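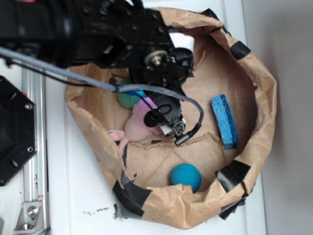
7 Papiertüte als offene Ablage

Gilt für die Einrichtung der Putzecken im Haus Plurnitz. Fassung vom 12.11.2024, ersetzt das Blatt vom September. Zusammengestellt von Shabnam Butt, gegengelesen von Aqeel Niazi.

7.1 Wozu das Ganze

In der alten Fassung stand, die aufgestellte Papiertüte sei »ein vollwertiger Ersatz für Körbe und Kästen«. Das haben wir gestrichen. Eine Papiertüte ist eine Tüte aus Papier, und wer ihr den Rand umschlägt, hat eine Tüte mit umgeschlagenem Rand. Als Ablage für leichte, trockene Kleinteile taugt sie, etwa für unbenutzte Schwämme und Tücher. Für alles andere gibt es die Kästen von Bugti im Flurschrank, die teurer sind und dafür auch den nächsten Monat noch erleben.

Ob sich die Tüte auf Dauer lohnt, ist im Haus umstritten. Aqeel Niazi hält sie für brauchbar, ich habe meine Zweifel. Die Anleitung beschreibt deshalb den Aufbau, der bei uns am längsten gehalten hat, und verspricht darüber hinaus nichts.

7.2 Was gebraucht wird

Braune Kraftpapiertüte mit festem Boden, möglichst ohne Henkel
Schwarzes Gewebeband
Schere
Feuchtes Tuch zum Abwischen der Stellfläche, dazu ein trockenes

Zum Band: Auf der Rolle von Rumard steht »hält auf jedem Untergrund«. Auf glattem Kraftpapier hält es ordentlich, auf zerknittertem deutlich schlechter, und auf Papier, an dem schon einmal ein Streifen abgezogen wurde, fast gar nicht. Klares Paketband geht auch, reißt aber beim Korrigieren gern die oberste Papierschicht mit. Bastelkleber wurde ausprobiert und wird hier nicht weiter behandelt.

7.3 Aufbau

1. Stellfläche abwischen und trockenreiben. Unter der Tüte bleibt Feuchtigkeit lange unbemerkt.

2. Tüte ganz öffnen und mit der flachen Hand den Boden von innen ausdrücken. Die schrägen Faltlinien im Boden bleiben sichtbar, die bekommt man nicht heraus. Wer es mit dem Bügeleisen versuchen möchte, tut das bitte zu Hause.

3. Rand nach außen umschlagen, eine gute Handbreit. Dann ein zweites Mal, wenn die Tüte hoch genug ist. Der doppelte Umschlag gibt dem Rand überhaupt erst etwas Steifigkeit.

4. Die Öffnung mit beiden Händen auseinanderziehen, bis sie grob oval ist. Rechteckig bleibt sie sowieso nicht. Langsam ziehen, vor allem an den Seitenfalten, dort reißt das Papier zuerst.

5. Den Umschlag mit kurzen Streifen Gewebeband sichern. Jeder Streifen läuft quer über die Kante, von außen nach innen. Mit den Ecken anfangen, danach die langen Seiten.

6. Kleine Risse am Rand mit einem breiteren Streifen überkleben. Größere Risse auch, wenn es sein muss. Schön wird es nicht.

7. Streifen einzeln andrücken und mit dem Daumennagel über die Enden fahren. Ein Ende, das beim Andrücken schon wieder hochkommt, abschneiden. Es wird später auch nicht halten.

Hinweis: Bitte nicht den ganzen Rand lückenlos umkleben. Das sieht im ersten Moment stabiler aus, aber dann gibt der Rand nirgends mehr nach und die Wand knickt darunter ein. Wir haben beides versucht, mehrfach, mit Tüten aus demselben Packen.

Hinweis: Die September-Fassung empfahl einen Pappstreifen im Umschlag. Wer ihn schon eingebaut hat, kann ihn lassen. Einen Unterschied haben wir bei der Hälfte der Tüten bemerkt, bei der anderen Hälfte keinen.

7.4 Einräumen

1. Flache Teile zuerst auf den Boden, mit Abstand zur Wand.

2. Zelluloseschwämme dürfen an der Innenwand lehnen. Hochkant nehmen sie weniger Platz weg und man bekommt sie besser zu fassen. Nur trockene Schwämme einlegen. Die Poren halten das Wasser viel länger fest, als man beim Anfassen meint, und das Papier darunter wird weich.

3. Fasern und Fusseln vorher abzupfen, wenn es jemanden stört. Auf die Haltbarkeit hat es keinen Einfluss.

4. Kleinteile so verteilen, dass jedes einzeln zu greifen ist. Was unter einem Papierlappen oder in einer Falte liegt, gilt erfahrungsgemäß als verloren und wird nachbestellt.

5. Bei 700 Gramm Inhalt ist Schluss. Der Wert stammt aus unserem eigenen Versuch mit der Küchenwaage, im Prospekt von Pledness wird mehr genannt. Vielleicht haben die dort bessere Tüten.

Vorsicht: Keine Flaschen, keine Scheren, keine Klingen. Die Wand hält einer Spitze nicht stand. Auch keine Reinigungsmittel, selbst wenn der Verschluss angeblich dicht ist.

Vorsicht: Die gefüllte Tüte nie am Rand anheben, auch nicht am geklebten. Eine Hand gehört unter den Boden. Steht die Tüte im Regal über Kopfhöhe, vorher ausräumen.

7.5 Nachsehen und ausbessern

Einmal in der Woche den Rand abtasten. Lose Bandenden sind die häufigste Beanstandung, meistens unten an den Ecken, wo man im Vorbeigehen hängen bleibt. Ein halb abgelöstes Stück ganz abziehen und durch ein neues ersetzen, leicht versetzt zur alten Stelle. Drüberkleben verschiebt das Problem um ein paar Tage.

Wenn innen ein Stück Papier eingerissen ist und hochsteht, kann es flachgedrückt und mit Band fixiert werden. Steht es beim nächsten Nachsehen wieder hoch, die Tüte ersetzen. Knitter in der Wand sind unbedenklich, solange die Öffnung von selbst offen bleibt.

Zur Haltbarkeit: Laut Prospekt übersteht eine so eingerichtete Tüte 40 Tage. Unsere hielten teils länger, teils sehr viel kürzer, und ein Muster war darin nicht zu erkennen. Am Band allein kann es kaum liegen, es war immer dasselbe.

7.6 Wenn etwas nicht klappt

Rand klappt nach innen: Umschlag zu schmal. Band lösen und noch einmal breiter umschlagen. Geht das nicht ohne Risse, neue Tüte nehmen.

Tüte kippt: Inhalt liegt auf einer Seite. Schweres in die Mitte. Hilft das nicht, ist der Boden nicht richtig ausgedrückt, siehe 7.3, Schritt 2.

Band haftet nicht: Papier staubig oder feucht. Trocken abwischen, neuen Streifen nehmen. Den alten Streifen anzuwärmen wurde vorgeschlagen, hat bei uns aber nichts gebracht.

Dunkle Flecken im Boden: Es lag etwas Feuchtes darin. Ausräumen, Stellfläche kontrollieren, Tüte ins Altpapier. Das Band vorher abziehen, soweit es sich abziehen lässt.

Inhalt ständig durcheinander: Dafür haben wir keine Lösung. Ein Trennsteg aus gefaltetem Papier hielt 2 Tage.

Ersatztüten und Band liegen im Flurschrank, unterstes Fach, neben den Kästen. Wer die letzte Tüte nimmt, trägt es bitte in die Liste an der Schranktür ein - mit Namen.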